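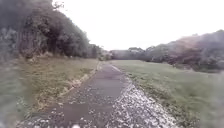 Plundudlow，落在小路上的白色花瓣。

车门打开以后：和一位律师谈骑车人的赔偿

我约她在律所见面，时间是上午九点半。她在 Zakent 律师事务所工作，负责人身伤害的案件，其中很大一部分和自行车有关系。她同意接受采访，条件是我不写她的名字，也不写她客户的名字。我想这个条件很合理，所以在这篇文章里我只称她为“律师”。

我来找她，是想了解一种很普通的事故：汽车停在路边，车里的人打开车门，骑车的人正好经过，撞在门上，或者为了躲开门而摔倒。在中文里，人们把这种事叫做“开门杀”。我第一次听到这个词的时候觉得太夸张，律师说她不觉得。

“很多人以为，车停下来了，危险就没有了，”她说，“司机熄了火，拿了包，心里已经在想下一件事。他的手去开门，眼睛在看手机。对他来说，开车这件事已经结束。对骑车的人来说，那扇门是突然出现在路中间的一块铁。”

我问她，法律上怎么看这件事，开门的人是不是一定要负责。她先喝了一口茶，然后说，她不喜欢“一定”这个词。

“一般来说，开门的人有义务先看一看，确认打开车门不会伤害别人。这个义务很清楚，各地的规定写法不一样，意思差不多。所以开门的人通常要承担主要的责任。可是对方的保险公司几乎每次都会问：骑车的人有没有骑得太快？有没有离停着的车太近？晚上有没有开灯？他们问这些问题，目的是让骑车的人也分担一部分责任。如果最后认定你有四分之一的责任，你的赔偿也就少了四分之一。”

我说，听起来有一点不公平。她说，有的时候不公平，有的时候公平。她有过一位客户，天黑以后骑车，没有灯，穿深色的衣服，在 Asano 街下坡。“他伤得很重，我很同情他。但是我不能对他说他什么都没有做错。我告诉他，我们可以争取，可是这一部分我们会输。他生了我两个星期的气，后来又打电话来了。”

Asano 街我自己也认识。它从火车站后面一直通到河边，坡度不大，但是很长，右边整条街都可以停车。自行车道画在停车位和机动车道之间，骑在上面，右手边就是一排车门。律师说，如果骑车的人严格地骑在画好的线里面，他正好在车门能够到的范围里；如果他为了安全往左边骑一点，后面的汽车就会按喇叭，以后保险公司也可能说，他没有使用自行车道。

“我在谈判的时候经常要解释这一点，”她说，“有一次我带了一把卷尺去那条街，量了自行车道的宽度，又量了一辆普通汽车的门打开以后有多宽。我把这两个数字写在信的第一段。对方后来没有再提他骑得离车太近这个说法。”

我请她讲一个从头到尾的例子，最好是一个普通的例子，没有特别严重的后果。她想了一会儿，选了一个女客户的案子，她说细节她改了一点，但是过程是真实的。

这位客户早上骑车去上班。一辆出租车停下来让乘客下车，后排左边的门开了。客户没有直接撞上门，她往旁边躲，前轮碰到了门的边缘，人从车上掉下来，手腕先着地。乘客道了歉，司机也下来看她。她当时觉得只是有一点疼，站起来说没有关系，还对乘客说不用担心。五分钟以后，大家都走了。她推着自行车到公司，下午手腕肿起来，晚上去急诊，医生说是骨折。

“你看，到这个时候她手里有什么呢？”律师问我，“她不知道司机的名字，不知道乘客的名字，没有车牌号，也没有报警。她只记得出租车是什么颜色。她对两个人说过‘没有关系’。从我的角度看，这是一个很难开始的案子。”

后来怎么办呢？律师说，她们运气不错。街对面有一家面包店，门口有摄像头，录像还没有被覆盖。客户出事以后第三天才去问，店主人很好，帮她存了下来。律师说，很多小店的录像只保存几天，大一点的公司保存得久一些，但是也要主动去要，而且最好写一封信，写清楚日期、时间和地点，请对方不要删除。录像里可以看见车牌，剩下的事就是正常的程序了。

正常的程序也并不快。出租车的保险公司是 Pal。Pal 的第一封信说，他们认为事故是乘客造成的，请客户去找乘客。律师回信说，司机停车的位置不对，他停在自行车道上面，没有停在可以下客的地方，而且他没有提醒乘客。关于司机和乘客之间怎么分责任，双方写了很多信。

“我的客户不明白为什么她要等，”律师说，“她说，不管是司机还是乘客，反正不是我。她说得对。可是保险公司要先知道哪一个人的钱包要打开。”

我问到了钱的问题。这也许是读者最想知道的部分。律师从抽屉里拿出一张纸，一边写一边讲，像老师上课一样。她说，赔偿一般可以分成几块：一块是看得见的花费，一块是少掉的收入，还有一块是疼痛和生活受到的影响。

看得见的花费比较简单。那位客户的自行车，修理店写的估价是 700 欧元，因为前叉弯了，车轮也要换。另外还有药费、理疗的自付部分、去医院的车票。律师要求客户把每一张收据都留下来，放在一个信封里。“用手机拍一张照片也可以，但是原件不要扔。有些收据是热敏纸，半年以后上面什么字都没有了。”

少掉的收入要复杂一点。客户是在公司上班的，请病假的时候有一部分工资。但是她晚上还教钢琴课，这一份收入完全没有了。她一共有 105 天不能弹琴。学生家长都是付现金的，她没有认真记账。律师说，最后她们用了客户的日历、和家长的短信，还有前一年的税单，一点一点拼出来。

“我不想批评任何人，”律师说，“但是如果你有一份小的副业，请你记账。你可能觉得钱很少，没有必要。等到你要向别人证明你有这个收入的时候，你就知道有必要了。”

至于疼痛和生活的影响，她说这是最难讲的一块。没有收据。法院会参考以前类似的案子，保险公司有自己的表格。她请客户每天写两三句话，写今天什么事情做不了，什么事情做得了但是疼。客户写了打不开果酱瓶子，写了不能给女儿编辫子，写了晚上翻身会醒。“这些句子比任何形容词都有用。如果你写‘我非常痛苦’，看信的人一天要看很多遍这句话，他没有感觉。如果你写你的女儿那个月是自己梳头去上学的，他会停下来看一看。”

Pal 的第一次报价是 3,000 欧元，全部包括在内。我问她，客户接受了没有。

“她很想接受。她那个时候手还没有完全好，很累，想让这件事过去。我对她说，决定是你的，我只能告诉你，如果你签了这张纸，以后手腕再有什么问题，你不能再回来要。我建议她等医生做完最后一次检查。她等了。”

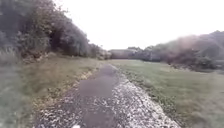 笔直的小路，左右两边是草坪，后面是树。

最后的数字律师不愿意告诉我，她说协议里有保密的条款。她只说，比第一次的报价高，客户满意，也没有上法庭。从事故到收到钱，中间过了一个冬天，到二月才全部结束。

我们又谈到了事故发生以后最初的半个小时。律师说，如果读者只能记住文章的一小部分，她希望是这一部分。她讲得很慢，让我可以记下来。

首先是离开危险的地方，如果身体允许的话。然后报警，就算看起来伤得不重也要报。警察来了会写一份记录，里面有双方的名字和车辆的信息。有的人不好意思打这个电话，觉得是小题大做。“我理解，我自己的性格也是这样的，”她说，“但是我现在知道，不好意思的代价很高。”

等警察的时候可以拍照。她说，大多数人只拍自己的伤口和自行车，这不够。应该拍汽车停的位置，拍它离路边有多远，拍车门开着的样子，如果司机还没有关上。还要拍路面，拍标线，拍附近的交通标志。从远一点的地方拍几张，再从近一点的地方拍几张。不要移动东西以后再拍，如果必须移动，最好先拍一张。

证人也很重要。在街上，看见事故的人一般会站一会儿，问一句“你没事吧”，然后就去上班了。要在他们走之前问到电话。她说不需要请他们当场写什么，一个名字和一个号码就可以了。

“还有，请不要讨论是谁的错。你可以问对方有没有受伤，可以交换信息，可以有礼貌。但是不要说‘是我骑太快了’，也不要说‘没有关系’。你那个时候身体里全是肾上腺素，你不知道有没有关系。”

我告诉她，在我长大的地方，人摔倒以后第一句话一定是“没事没事”，这好像是一种教养。她笑了，她说在 Plundudlow 也一样，她的客户里面最有礼貌的人往往证据最少。

接下来是看医生。律师建议当天就去，不要等到周末以后，也不要等到疼得受不了。这里面有健康的理由，医生会比她讲得更好。从法律的角度，她关心的是时间上的联系：如果你隔了 4 天才去看医生，保险公司会说，你怎么证明这个伤不是在家里、在健身房里弄的？看医生的时候要把全部不舒服的地方都讲出来，头疼也要讲，脖子有一点紧也要讲。病历上没有写的东西，以后很难加进去。

我问她头盔的问题。这个问题在骑车的人中间总是引起争论。如果法律没有规定一定要戴头盔，没有戴的人会不会拿到比较少的赔偿？她的回答比较小心。她说要看受伤的是什么地方。手腕骨折和头盔没有关系，保险公司如果提出这一点，她会很快地回绝。如果是头部受伤，讨论就不一样了，不同的法院有过不同的看法，有时候还要请专家来说明，戴了头盔结果会不会不同。

“你自己戴吗？”我问。

“戴。我女儿说很难看。”

然后我们谈到了一个我没有想到的话题，就是找不到对方的时候怎么办。有的司机开走了，也有的乘客下了车就消失在人群里。律师说，这种情况不等于什么都拿不到。有些地方有专门的基金，赔偿没有找到肇事者的受害人，但是它们通常要求很快报警，期限很短。还有一些人自己的家庭保险或者会员保险里包括意外伤害，他们交了很多年的钱，却不知道有这一条。她请每一位新客户把家里所有的保单都带来，包括信用卡附带的保险。

“有一位先生带来了一个鞋盒，里面有三家公司的保单，有一张是他结婚的时候岳母给他买的。最后是那一张付了钱。”

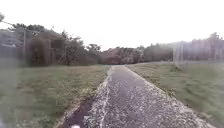

人身伤害 · 自行车与行人

采访的后半部分，我问了一些关于请律师的问题。我想，很多人和我一样，对找律师这件事有一点害怕，怕贵，也怕麻烦。

她说，并不是每一个案子都需要律师。如果只有自行车坏了，人没有受伤，对方也承认责任，那么自己写一封信，附上修理店的估价，一般就够了。她甚至会在电话里告诉来咨询的人，信里应该写什么。但是如果有骨折，有头部的伤，有长时间不能工作，或者对方说是你的错，她认为至少应该找人谈一次。第一次谈话很多律所是不收费的，不过应该事先问清楚，问了以后不要觉得丢脸。

关于费用，她建议问得具体：是按小时算，还是按结果的比例算？如果输了，谁付对方的费用？请专家写报告的钱谁先出？这些回答应该写在纸上。“如果一位律师对这些问题不耐烦，你可以去找另外一位。”

我又问，什么样的客户让她的工作比较容易。她想了很久。她说是把事情按照时间顺序告诉她的客户，也包括对自己不利的事情。她举了一个例子。有一位客户没有告诉她，事故的时候他戴着耳机。这件事后来从对方的信里面出现了，因为司机看见了。耳机本身可能不是大问题，当时音乐可能都没有开。可是客户以前写的说明里没有提，对方就有理由问，他还有什么没有提。

“那一次我有一点难过，”律师说，“他怕我对他有不好的印象，所以没有讲。我的印象不重要。我需要比对方先知道。”

社交网络的问题也是这样。她请客户在案子结束以前少发照片。她说她不是让人隐藏什么，只是一张照片很容易被误会。一个背部受伤的人去参加了表弟的婚礼，在照片里举着杯子笑，别人看不到他二十分钟以后就回家躺下了。保险公司的人会看这些照片，这也是他们的工作。

说到保险公司的人，我以为她会抱怨，但是她没有。她说和她通信的大部分理赔员都很讲道理，他们手上的文件很多，时间很少。如果你的信很清楚，有日期，有附件，附件有编号，他们会更快地回答你。如果你的信有六页，都是生气的话，这封信会被放到一边。她年轻的时候也写过那样的信，她说她现在还记得其中的一句，但是不愿意讲给我听。

我问她，如果可以改变一件事情，她希望改变什么。我以为她会说法律的某一条。她说的是驾驶学校。她希望教练从第一节课开始就教学生用离车门比较远的那只手去开门。这样开门的时候身体会自然地转过去，眼睛就看到后面了。在有的国家，这个方法已经教了很多年。她自己开车的时候也这样做，并且要求坐她车的人也这样做，包括她的母亲，她的母亲觉得很别扭。

“还有出租车，”她补充说，“乘客不熟悉那条街，他不知道左边有自行车道。司机知道。司机只要说一句‘请从右边下’。我的客户有一半可以不认识我。”

她的同事这时候敲门，说十一点的客户已经到了。我还有几个问题没有问完，比如孩子骑车受伤的时候时效怎么计算，还有电动滑板车算哪一种车辆。律师说时效的问题请我一定要写上一句：每个地方的期限不同，有的期限比人们想的短得多，未成年人又有另外的规则，所以不要靠文章来判断，要问当地的人。我答应了她，就写在这里。

滑板车的问题她说要单独谈一次，光是解释它应该在哪里骑就要一个上午。我们约了春天再见面。

离开的时候我是走路的，经过 Asano 街。街边停满了车。有一个女人坐在驾驶座上，门关着，她在看后视镜。一辆自行车过去了，又一辆过去了，然后她把门打开，下车，锁车，走进了药店。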